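Teaching a gripper by hand: notes for the November talk
Ruben Mertens, Skitulura
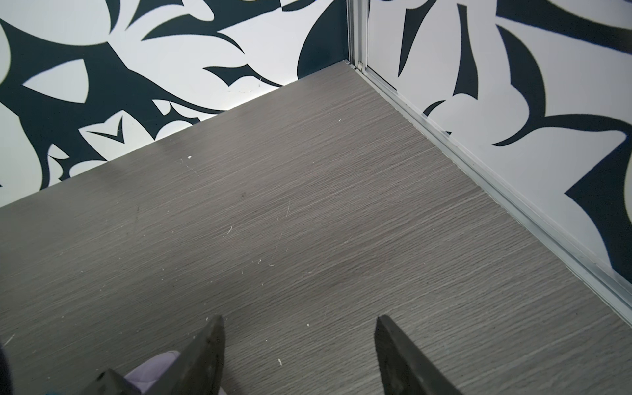
Slide 2: Where the examples come from

Say what the booth is: grey wood-grain floor, two leafy walls, metal strip in the corner. Shaohua Xu chose the pattern. Pause for sympathy.

One person guides the arm, one resets the objects. 28 goes before swapping, or tempers fray. Target for Feltlow was 1,000 examples.

Slide 3: What we threw away

First 100, all of them. Every one started from the same spot, so the model learned the spot. Very good at the spot.

Now we move the start each time and keep the fumbles, labelled. Mention the specks on the floor if asked about cleaning. Then take questions, 9 minutes.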